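FOR IMMEDIATE RELEASE
April 23, 2026

Dulel opens sign-up for tabletop tidying sessions

Dulel will run a new set of short sessions on sorting and clearing small household items, starting next month at its Bowen Street rooms. The program is called Elus. It is open to adults of any age, and there is no charge for the first 200 people who register.

Each session lasts 40 minutes and uses one cloth-covered table with a handful of ordinary things on it. People work out what belongs together, what can go inside something else, and what should leave the table.

"We tried it in February with kitchen drawers and it was too much at once," said Nest Rees, who leads the program. "A few things on a plain cloth is enough to start with."
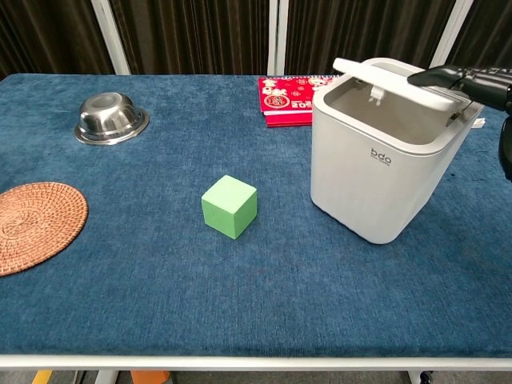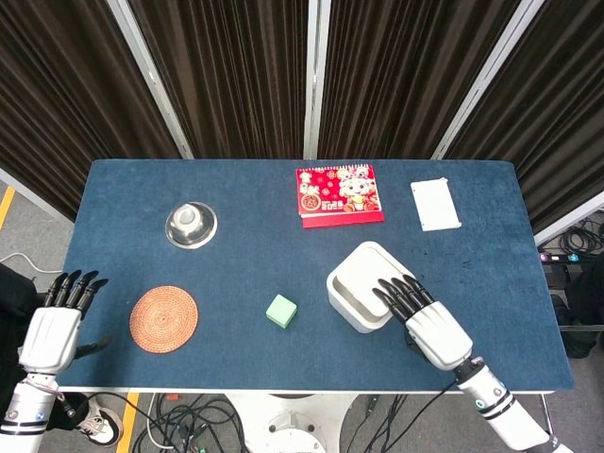
Blue cloth, a green cube, a steel bowl, a woven coaster and a red calendar on the table.

Sessions are held in groups of up to 33, with a break for tea. Those who finish early can move on to a second table, which has paper items — old mail, cards, receipts — to go through and file.

Cadi Bevan, who wrote the session notes, said the same items come back from week to week in a different order. "You get to know them. After that you go home and do your own desk."

The course runs for 3 weeks and can be joined at any point. Storage supplies for the sessions come from Dronitz, and people may bring one small box of their own things to the last meeting.

Registration is at the Dulel front desk. Printed session notes can be picked up there as well.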